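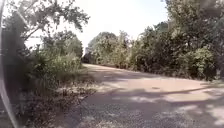 The robot stopped for a shadow again on Wednesday. It has now stopped for shadows, for a leaf, for a plastic bag that turned out to be a reasonable call, and once for a stretch of road so blank that Kilian and I got down on our knees to look for whatever had scared it. The shadow stops I can live with. A machine that brakes too much is annoying, and you get a lot of fresh air walking up to reset it.

What I can't live with is what it did after lunch, when it didn't stop at all.

Some background for anyone who wandered in from the sourdough posts. I spend my working days walking behind a delivery robot called Prider, on a back road with trees down both sides. It weighs 130 pounds with the cargo box on. I carry the remote stop, a gray box with a red button that I have pressed so often the label has worn off.

So I pressed it. Prider kept going, at a walking pace, with the calm of a cow that has seen a gate open. I pressed it again. I pressed it harder, which as an engineer I know does nothing, and then I ran. The button on the robot's own back works fine, I can report. By the time I hit it, the front wheel was well into the weeds and Kilian Pichler was standing up the road with his arms out like a goalkeeper. We have since had a talk about standing in front of it with his arms out.

The logs took the rest of the afternoon. The remote is supposed to send a heartbeat, and if the robot misses enough of them it cuts the motors. That part was right. But during the shadow testing somebody had got tired of radio dropouts stopping the run, and had stretched the timeout from 2 seconds to 3,000. The field is in milliseconds. It used to be, anyway. The Hauser update changed it to seconds, so our sensible little 3,000 became fifty minutes of the robot assuming I was still there and still happy.

The somebody was me. It's in the change history with my initials and the comment "temp."

As for why the button press itself never arrived, the remote's battery was nearly flat. It had enough left to light the green LED and nothing much else. I had been trusting that LED since February.

The timeout now refuses anything over 4 seconds, and we do a rolling stop with the remote before every run, me pressing and Kilian watching from the side. The side, Kilian. We also put the batteries on a charger that beeps.

It still stops for shadows.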